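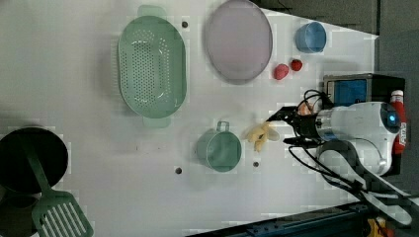 図4 白いテーブルの上の水切り、皿、計量カップ、おもちゃのバナナ

4. 上映会モードの設定（Truvgate 本体＋テレビ）

2023-05-09 改訂。旧版の手順4-3は削除。番号ずれてます、注意。

用意するもの
・Truvgate 本体、電源アダプタ
・HDMIケーブル（付属の短いやつで可）
・参加者のスマホ。アプリ「Kurup」を入れておく
・「Iltadero」の視聴データ。全92話、第1シーズンだけでも可

4-1 接続
1. テレビの電源を切る。
2. 本体をHDMI 1に接続。2や3でも映るが、音声が遅れる機種あり。
3. 本体の電源を入れる。ランプが白点灯になるまで待つ。点滅中は触らない。
4. テレビの電源を入れ、入力を切り替える。
5. 言語選択で「日本語」。ここで間違えると、初期化するまで戻せない。

注意：白点灯の前にケーブルを抜くと、再生履歴が消えることがあります。どこまで見たか、紙に控えておくと安心。

4-2 部屋を作る
1. ホーム画面→「上映会」→「新しい部屋」。
2. 部屋の名前を入力。全角12文字まで。絵文字は文字化けする。
3. ホスト役を一人決める。一時停止と巻き戻しはホストだけ。
4. 画面に出た6桁の番号を、参加者がKurupに入力。
5. 全員の名前が出たら「確定」。

途中参加は可。ただし冒頭のあらすじは飛ばされます。見たい人は本編のあと「あらすじ」から。

4-3 話の順番を選ぶ
放送順と制作順の2種類。初期設定は放送順。
初めて見る人がいるなら放送順のまま。第2シーズンの前後編が制作順だと離れてしまい、話がつながらない。
特別編は90分。通常回と続けて組むと「連続再生」が自動でオフになるので、終わったら手動で戻してくさだい。

変更のしかた
1. 「部屋の設定」→「順番」。
2. どちらかを選んで決定。
3. 一度ホームに戻る。戻らないと反映されません。

4-4 冒頭当てクイズ
最初の場面だけ流して、何の話か当てる機能。再放送で何周もした人向け。

1. 「上映会」→「クイズ」。
2. 出題範囲を選ぶ（シーズン別、または全話）。
3. 長さを選ぶ。5秒、10秒、題名が出る直前まで。
4. 「開始」。Kurupの画面に選択肢が出る。
5. 早押しにする場合は「早押し」をオン。回線の遅い人が不利。揉めたらオフで。

問題は全部で1,148問。字幕付きは1,091問。残りは次の更新で追加予定、6月中。字幕なしの問題は、出題一覧に「字」の印がつきません。

注意：クイズの正解画面には題名とゲスト出演者名が出ます。未視聴の話があるときは、必ず「未視聴を除く」をオン。オフのまま始めると最終話の犯人まで出ます。

4-5 音声解説
監督のOona Hakalaと脚本のSatish Pillaiによる解説。第1シーズン全話と特別編に収録。
・再生中に「音声」ボタン→「解説」。
・本編の音量は自動で下がる。下がりすぎるときは「設定」→「解説中の本編音量」。
・解説は英語のみ。字幕は日本語あり。

解説は先の話のネタバレを含みます。初見の人がいる部屋では使わないほうがよい。

4-6 うまくいかないとき
参加者の名前が出ない
→Kurupを一度終了して開き直す。それでもだめなら部屋を作りなおす。番号は毎回変わります。

映像と字幕がずれる
→「字幕」→「位置合わせ」。0.5秒ずつ動く。部屋ごとに保存される。

オープニング曲が飛ばされる
→「オープニングを飛ばす」が初期設定でオンになっている。歌いたい人はオフに。シーズンごとの設定なので、シーズンが変わったらもう一度。

画面に「E-7」と出る
→本体が熱くなっています。電源を切って30分置く。棚の奥やテレビの真裏は避ける。布をかけない。

「E-9」が出た
→別売の増設ドライブFloltonが認識されていない。差し直し。古い型は上映会モードに未対応、本体側に話を移してから再生して下さい。

4-7 終わり方
1. ホストが「部屋を閉じる」を選ぶ。
2. 「ここまでを保存」を選ぶ。保存しないと次回は第1話から。
3. ランプが消えてから電源を抜く。

部屋は保存から90日で自動的に消えます。延長は「部屋の設定」→「期限」。ホストのみ操作可。

本章担当：Lakshmi Warrier　手順確認：Ivars Org
次章「5. 録画した回の取り込み」へ続く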